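四月换季卧室自查表（附我自己的唠叨）

先说两句。我们这边的短租房归一个叫 Zirnby 的小团队管，一共31间，我负责其中一层的卧室。每到换季我都要把房间过一遍，以前是拿手机备忘录随手记，记到后来自己都看不懂，什么"左边那个，再拧"，哪间的左边啊！所以去年开始老老实实列了张表。这次的表我把备注也一起贴出来，有几条写得很啰嗦，大家凑合看。

这次查的是218房。勾是通过，三角是要复查，叉是当天就得处理的。

一、进门和通道

1. 房门能完全打开，不碰家具。 √
备注：上回 Ida Brinkmann 来看房，提醒我门后别挂东西，我就把那排挂钩拆了。现在一推到底，舒服。

2. 门锁、反锁旋钮顺滑。 √
备注：反锁有一点点涩，喷了点石墨粉，来回拧了十下，好了。

3. 从床边到门口的路夜里摸黑也能走。 △
备注：我真的关灯走了一遍（别笑）。小腿在行李架上磕了一下，行李架得往窗那边挪。挪完还要再走一遍，所以先给三角。

4. 地垫四角服帖，不打滑。 ×
备注：Grulleo 的那款薄地垫，用了一冬天角就翘起来了。背面的防滑点也磨平了，脚尖一勾就跑。当场收走，换了库房里那张厚的。

二、电和灯

5. 插座面板没有松动、发黄、焦痕。 √

6. 床头灯的线没有压在床脚下面。 △
备注：线是没压着，可是绕了一圈塞在床头和墙的缝里，看着就闷。我把它抽出来用线夹顺着踢脚线走，线夹不够，还差两个。

7. 接线板没有一个插一个。 √
备注：住客爱自己带，这个每次退房都得看，不是换季看一次就算的。

8. 烟感按测试键会响。 √
备注：响得我耳朵疼。隔壁住客探头出来问是不是着火了，我赶紧道歉。下次测试要提前在门上贴个条，我记在这儿，免得又忘。

9. 遥控器电池仓没有漏液。 √

三、窗和窗帘

10. 窗户限位器有效，开到限位就停住。 √
备注：规定是不超过10厘米，我用卷尺量过，合格。使劲推了推也没松。

11. 窗帘拉绳收在绳扣里，小孩够不着。 ×
备注：绳扣掉了一个，绳子垂下来一大圈。这种最吓人，家里有娃的都懂。先打结挂高了，当天下午装了新扣子，所以叉后面补了个勾。

12. 窗框没有霉点。 △
备注：右下角有一小片灰的，擦得掉，擦完过几天再来看会不会长回来。要是长回来，就得查密封条了。

四、床和床品（这一节最长，因为问题永远出在这儿）

13. 床架螺丝逐个试过。 √
备注：Kohlhase 的床架，内六角。我随身带了扳手，床尾那颗转了小半圈，别的都紧。查螺丝一定要把床垫掀起来看，隔着床垫晃两下是晃不出毛病的，我以前就这么糊弄过，结果客人半夜打电话说床在叫。

14. 床板条没有开裂、没有移位。 √

15. 床垫边缝和四角没有虫迹。 √
备注：手电贴着缝照，慢慢走一圈。别嫌麻烦，这一步省了以后哭都来不及。缝里、拉链头下面、标签背面，都翻一翻。我这回连床头板后面也看了，干净。

16. 床垫翻面或调头，记下日期。 √
备注：一个人翻不动，叫了前台的小伙子来帮忙，我俩差点把台灯扫下去。以后先把台灯挪走再翻！

17. 床单尺寸合适，四边不拖地。 △
备注：拖地的床单，晚上起来会踩到，还会缠吸尘器的滚刷。新买的一批比旧的大一号，得往里多掖一道。我问了 Fernlow 的客服能不能换，说拆了包装不行，好吧，那就掖。

18. 床单没有破洞、脱线、洗不掉的印子。 √
备注：对着窗户举起来看最清楚，平铺着看容易漏。深一点的颜色尤其要小心，磨薄的地方平时根本看不出来。

19. 床单铺平，能皱的只有洗出来的细纹。 △
备注：这条有争议，我自己也拿不准。棉的床单不熨就是皱，我又不可能间间都熨。我的标准是手掌从枕头这边推到床尾，没有成团的硬褶就算过。有大褶的话人睡着硌，还容易往下滑。铺的时候先固定床头那两个角，再走到床尾往自己这边拽，最后才管两侧，顺序反了就得重来。

20. 枕芯、被芯没有结块，没有味道。 √
备注：味道这种东西，进门那一下闻最准，待久了鼻子就失灵了。所以我总是先闻再查别的。

21. 床上没有遗留的衣物和小件。 △
备注：重点讲讲这条。衣服摊在床上，尤其是薄薄的短裤、背心，跟床单颜色又接近的话，一卷就跟着进了布草袋。进了袋子就去了洗衣房，回来的时候不是缩了就是染了，要么干脆找不着。我的做法是撤床单之前先用手掌整个拍一遍，口袋也摸一摸，摸出过钥匙、耳钉、半包口香糖。摊着的衣服先叠好放到椅子上，登记，再动床单。

22. 床和墙之间没有掉东西。 √
备注：掏出来一只袜子。只有一只，永远只有一只。

五、墙面和标识

23. 墙上没有鼓包、掉皮、钉子头。 √
备注：钉子头这件事我吃过亏，袖子挂破过一件。现在每间都用手背沿着墙顺一遍。

24. 小的蹭痕登记，面积大的报修补漆。 √
备注：拿橡皮能擦掉的就自己擦，擦不掉也别拿湿布使劲搓，越搓越亮，补都不好补。

25. 提示牌看得清、位置不碍事、边角不扎手。 △
备注：牌子放在床边的话，一定要确认枕头和被子铺上去以后还露得出来，不然写了等于没写。靠着放的牌子，睡觉的人一翻身就可能碰倒，要么贴牢，要么挪远。四个角我都摸过，毛刺的拿细砂纸磨一下就行。还有，字要够大！下面那排小字是给谁看的呢，站在床尾我反正是看不清。

26. 疏散图在门背后，方向没有贴反。 √

六、收纳

27. 衣柜固定在墙上，拉开全部抽屉不前倾。 √
备注：空抽屉没事，我还放了点重的东西进去试，也稳。

28. 衣架没有断钩、没有露铁丝。 ×
备注：扔了三个。

29. 保险箱能重置，里面是空的。 √
备注：上一位住客留了密码没清，打电话给厂家折腾了30分钟，早知道先翻说明书，重置键就在门轴那边。

七、收尾

30. 工具清点齐了再走，扳手、手电、卷尺、砂纸。
备注：有一次我把卷尺落在被子里了，是的，就是我，每天念叨别人遗留物品的那个人。

31. 待复查的三角抄到星期二的单子上：第3、6、12、17、19、21、25条。

第17和19条我想听听别人怎么判。我们内部吵了好几次，有人觉得床单有一点褶就得重铺，我觉得那样一上午铺不完几张床。第21条也是，衣服到底是原样留着等人来拿，还是可以叠，各家规矩不一样，大家有经验的都来说说。

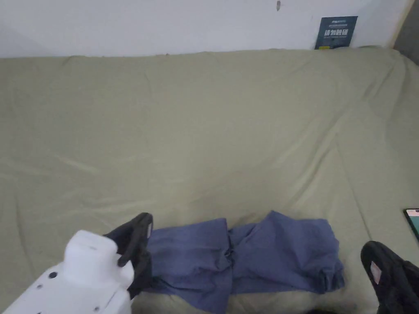 Ida Brinkmann 回复说，第21条她那边改过一次规矩：衣服原则上不叠，连位置都不动，先联系住客，等对方答应了再收，收的时候两个人在场。她觉得叠好放椅子上虽然是好意，可有的客人就是不愿意别人碰自己的衣服，哪怕只是一条短裤。至于第19条，她站我这边，手掌推过去不硌就行，真要讲究，换床单的时候趁着刚烘完、还有点热乎就铺上去，褶子能少一大半。她还问第25条的小字能不能干脆删掉，只留大字，字再放大一号，反正她也从来没见过谁弯下腰去读。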